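Workshop Notebook, Stostville
Tuesday, August
Entry by J. Niskanen; copied to O. Kettunen

Purpose. To settle the labeling of the small parts and hand devices held at the long table, before the shelves are reassigned between Stostville and Trurton. The register currently stops at item 764. Items 765 and 766 have been on the table without an entry and are to be dealt with today.

Printed labels were considered first. The Karnix roll has almost run out, and the adhesive leaves a residue on smooth plastic which the solvent removes only in part. It was agreed with Mr. Kettunen that picture stickers may be used for devices handled daily, provided that each design is assigned to one item and written into the register against its number. The register remains the authority — a sticker alone does not identify anything. 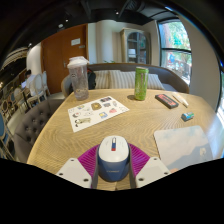
Workshop Notebook, vol. 2, p. 766

The blue and white device with the slider is to be entered as item 765. The slot in the white top runs from a pale upper end through blue to red, with faint gray markings beside it. The lettering on the blue body could not be read with certainty and has been left out of the entry; the description field should say "slider, upright, blue body" until the supplier's list is found. No sticker is to be placed over the lettering or near the slot.

For the assignment of designs, the pink strawberry-like one on the white sheet is proposed for 765. The blue square with the yellow center is reserved for 766. The faint line drawing in the middle of the sheet is not suitable for identification at arm's length and should not be assigned.

14:10. Mr. Kettunen asks whether the flat side of the body will hold a sticker at all, given the facets. To be tried on a scrap part first. If the corners lift, a tie-on tag from the Baxter drawer will be used and the register entry amended.

The page number of this volume and the register number 766 are unconnected. References in the register should therefore give "vol. 2" before any page.

Outstanding: supplier's list for 765; new roll of printed labels; confirmation from Trurton that their numbering begins at 2000 — without this, no further numbers are to be issued here.

J.N.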